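Prendow House Residents' Forum
Board: Housekeeping and Linen
Topic: Folding and storage of bedding between room changes

hgosling
Moderator
Posts: 400

Members will be aware that the linen guidance for Prendow House is to be revised in May. The present wording asks that all blankets, quilts and fleeces be folded and returned to the landing cupboard whenever a room is made up. Several residents have asked whether bedding in daily use may instead remain in the room. Views are invited before the revised wording is put to the house meeting. Please confine replies to bedding; the matter of curtains has its own topic.

Howard Gosling

d_crabtree
Posts: 184

I should like to record my support for the present wording. The landing cupboard was fitted with deep shelves at some expense and it is regrettable to see it half used. Bedding left in rooms gathers dust, and it is seldom folded to the same size twice. When I had charge of the linen at Hartley, every quilt was folded in thirds lengthways and then in half, with the fold facing outwards, and one could find any item without disturbing the pile.

Dorothy Crabtree

selorm.addo
Posts: 24

With respect to Mrs Crabtree, the landing cupboard is two floors below some of the rooms. A resident who feels the cold at 2 in the morning cannot reasonably be expected to go down for a fleece. I would propose that each room be permitted one quilt and one fleece, kept folded, and that only spare items go to the landing.

d_crabtree

Mr Addo's point about the stairs is accepted. My concern is with where these items are to be kept. A quilt on a chair is soon on the floor.

gwhitlock
Posts: 61

May I ask what is meant by "folded"? The Perkico quilts are bulky and will not hold a fold in thirds. I have tried the Hartley method on mine and it springs open before I have reached the door. Folding in half twice and then rolling has served better, although I recognise that a roll does not stack.

Gareth Whitlock

d_crabtree

A rolled quilt has been rolled, Mr Whitlock. It has not been folded.

hgosling
Moderator

I would ask members to keep to the question. The draft at present reads "neatly folded" and I see no need to specify a method.

freya.lightfoot
Posts: 97

I have been asked to set out the arrangement in use on the upper floor, as it bears on the question of where items should be kept. 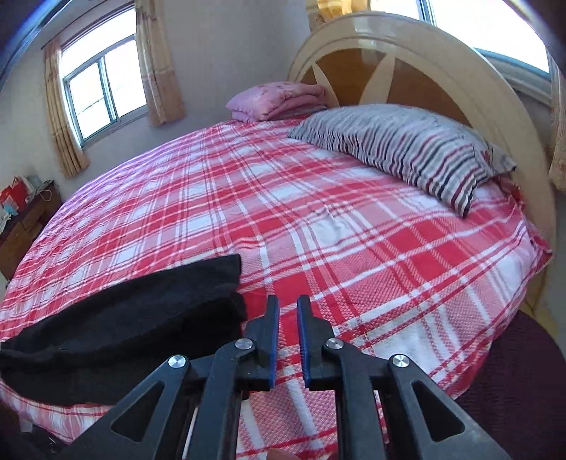

Quilts and fleeces on our floor stay in the room and are folded whenever the bed is made. The quilt is put at the head of the bed – the pink one is up against the headboard beside the striped pillow – and the black fleece is folded and laid on top of the plaid sheet, within easy reach. Nothing is placed on chairs, which I hope meets Mrs Crabtree's objection. The only items sent down are those not wanted until the colder months.

Freya Lightfoot

d_crabtree

I am obliged to Miss Lightfoot. The quilt I have no quarrel with. I do think the bottom sheet should be drawn tight before anything is laid upon it, as there is a visible crease towards the middle.

selorm.addo

A crease in a sheet does not seem to me a matter for the guidance. The arrangement shown is very close to what I had proposed and I would support its adoption for all floors.

gwhitlock

I would support it also, provided that rolling is not excluded. Could the revised wording say "folded or rolled"?

d_crabtree

I would oppose that.

hgosling
Moderator

Thank you all. The draft will now read: "One quilt and one fleece may be kept in each room, neatly folded, at the head of the bed or upon it. Spare bedding is to be returned to the landing cupboard." Mr Whitlock's amendment will be put to the meeting separately. Any resident who requires a further blanket on medical grounds should write to the Prindale office in the usual way.

gwhitlock

Noted, with thanks. I shall bring the quilt to the meeting.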